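Recording Demonstrations for the Tray Picking Task
Operator procedure, Brultik Manipulation Group
Maintained by Inès Gautier. Last revised 30 March 2025.

Purpose

This page sets out how operators record demonstrations for the tray picking task. The recordings are used to train a policy that selects one block from a group of blocks in a tray, grasps it, and lifts it clear. Operators who have recorded for other tasks should still read the sections on arranging the blocks and on labeling, as both differ from the procedure used for the bin task.

Before you begin

You must have completed the arm safety course and hold a current sign-off from Konrad Rutkowska. A second person must be in the room whenever the arm is enabled. Book the workspace through the Clukerlow calendar in blocks of 2 hours; longer sessions are not permitted for a single operator.

Read the open notes for the task in Tikell, our recording software. If a note marked "hold" is present, do not record until the person who placed it has removed it.

Preparing the workspace

1. Confirm that the tray is clamped and does not shift when pushed by hand from each side.
2. Clear the tray floor of everything except the task blocks.
3. Wipe each block with a dry cloth. Do not use solvent on the blocks or on the gripper fingers.
4. Check that the cables along the arm have enough slack for the wrist to turn through its full working range. Turn the wrist slowly by hand guidance to both limits and watch the cables at the joints.
5. Open the camera preview in Tikell and compare it with the stored reference view. The corners of the tray must match the overlay. If they do not, stop and request a recalibration. Do not move the camera yourself.

Recalibration requests go to Tirta Hidayat and are normally handled the same day.

Arranging the blocks

The value of a session depends largely on how varied the starting arrangements are. Operators tend to settle into a habit after the first few episodes, placing the blocks in the same part of the tray and at similar angles. The Tikell session plan therefore gives an arrangement type for each episode, and this should be followed even when it appears awkward.

The arrangement types are as follows.

Separate: no block touches another, and there is room for the fingers on both long sides of every block.

Adjacent: at least two blocks touch along an edge or at a corner.

Overlapping: at least one block rests partly on another.

Against the wall: at least one block touches a side wall of the tray.

Place the blocks by hand with the arm disabled. Vary the angle of the group as a whole as well as the angle of each block. Colors should be mixed freely; the target color is assigned by the session plan and must not influence where you put the blocks.

Recording an episode

1. Enable the arm and bring it to the start pose using the Home command.
2. Read the target color in the session plan and select a block of that color. Where several are suitable, choose the one you judge easiest to grasp without disturbing its neighbors.
3. Press Record and wait for the tone.
4. Guide the gripper to a point directly above the chosen block. Align the fingers before descending. Corrections made close to the tray floor are difficult for the policy to learn from and increase the risk of contact.
5. Descend at a steady speed, close the gripper, and pause for 2 seconds.
6. Raise the block until it is clear of the remaining blocks, then hold still until the second tone.
7. Press Stop. Return the block, disable the arm, and prepare the next arrangement.

A complete session consists of 17 episodes. If the episodes cannot all be finished within the booking, save what you have and mark the session as partial.

A block held at an angle across the fingers is acceptable, provided that it does not slip during the hold. Operators should not repeat an episode simply to obtain a neater grasp. Models trained on the first Urbańczyk data set, in which every grasp was centered and square, performed poorly when the blocks lay close together, and the present procedure was written in part to correct this.
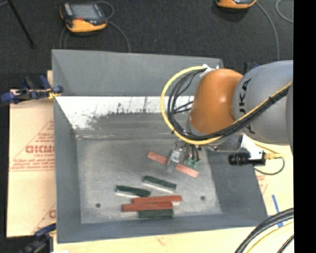

Failed attempts should also be kept. If the block is dropped or the fingers close on nothing, open the gripper, raise it to a safe height, and try once more within the same recording. Mark the episode "recovered" if the second attempt succeeds and "failed" if it does not. Delete an episode only if a person's hand entered the tray during recording or the emergency stop was pressed.

Labeling

Label each episode before starting the next one. Tikell requires the arrangement type, the target color, and the outcome. Where two arrangement types apply, enter the one assigned in the session plan and add the other under Comments.

The outcome should describe the result at the second tone. If a neighboring block moved during the grasp, the episode is still a success, but the "neighbor moved" box must be checked.

Review

Edmund Borkowska reviews 9 episodes from each session, selected by the software. Sessions returned after review will carry a written reason. The usual reasons are a missing pause after gripper closure, an arrangement type that does not match the recording, and a camera view that no longer matches the overlay.

An operator who disagrees with a review decision may ask Doina Angelovski to examine the session. The request should be made in Tikell, with the episode numbers stated.

Closing the session

Return the arm to the start pose, disable it, and place the blocks in their box. Leave the tray clamped. Upload the session, wait until the status reads "Received," and then sign out of the workstation. Damage to a block, a cable, or the gripper must be entered in the equipment log before you leave the room.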